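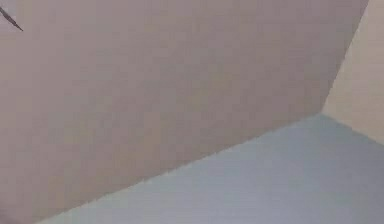 Hultari Room Planner, version 10
Reviewed Sunday, March 7, 2021

We do facility services at Hullbridge, and since February the planning desk has used Hultari to test carrying and clearing jobs in a simulated room before any machine is sent out. I have had it open most working days. The license is $590 per seat.

Setup took one afternoon. You pick a room, place furniture, set the lighting and save. The rooms are simple, but they have what we need: a parquet floor, a doorway with the door partly open, a plant at the wall, a table with a grey tub on it. Doors and table corners are where our plans used to fail on site.

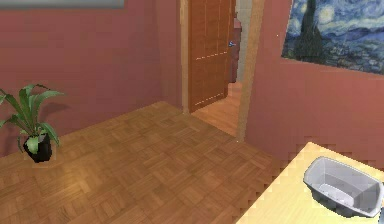
The bigger change is in who does what. Two of us used to walk every site with a tape measure. Now one person builds the room and the other checks the plan, and site visits are down to the odd ones. I miss getting out. The night crew likes it better, as they get a route sheet before the shift and fewer calls during it. They did ask for a say in where things get put down, and we should have given them that from day one.

Weak points: edges come out jagged, views pushed up close to a surface tell you very little, and the export to Santoro lost our room names twice. Support answered in about 98 minutes. Urkelen costs less at $99 but had no door settings when we tried it.

Worth the money for a desk of two or more. For one person I would wait.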